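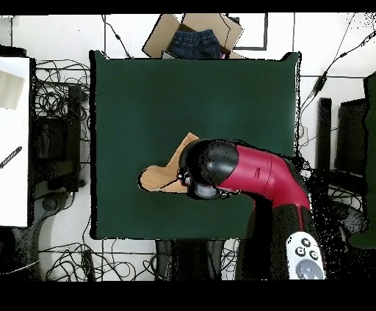

4. Setting Up Demand Response

The Clumo home energy controller can lower your household load when the grid operator calls for conservation. Demand response is off by default. Complete section 3 (Pairing the Meter) before you start.

4.1 Enrolling the controller

1. Open the Clumo panel and select Grid, then Events.
2. Enter the enrollment code from your utility. Codes are case sensitive.
3. Select your service area. Customers served from the Zosdale substation must choose Zosdale East or Zosdale West, as printed on the bill.
4. Press Confirm and wait for the status line to read ENROLLED.

Note: If the status line reads PENDING for more than 2 hours, repeat step 2. Do not reset the controller. A reset clears the meter pairing.

4.2 Assigning loads

Each circuit must be placed in one of two groups. Group A is shed first. Group B is shed only if the event is raised to emergency level.

1. Select Loads.
2. Assign the water heater, pool pump and vehicle charger to Group A.
3. Assign air conditioning to Group B and enter the highest indoor temperature you will accept.
4. Leave all other circuits at Never Shed.

CAUTION: Do not assign medical equipment, sump pumps or alarm panels to either group. The controller cannot tell what is plugged into a circuit.

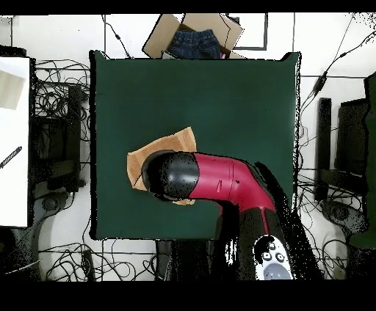
4.3 Setting the load limit

The load limit is the total draw, in watts, that the controller tries to stay under during an event. The factory setting is 2000.

1. Select Limit and enter the new value.
2. Press Test. Group A circuits switch off, then return one at a time.
3. Check the event log. A passed test is stored as code 382. Code 99 means a relay did not answer -- see section 7.

Note: Juvton relays with older firmware report code 99 on the first test only. Run the test again before replacing the relay.

4.4 Leaving an event early

Press and hold Override until the panel beeps. All circuits return to normal. Your utility may reduce the event credit.

Section revised in April by Rungnapa Rojanasak, Thammasiri Technical Publications.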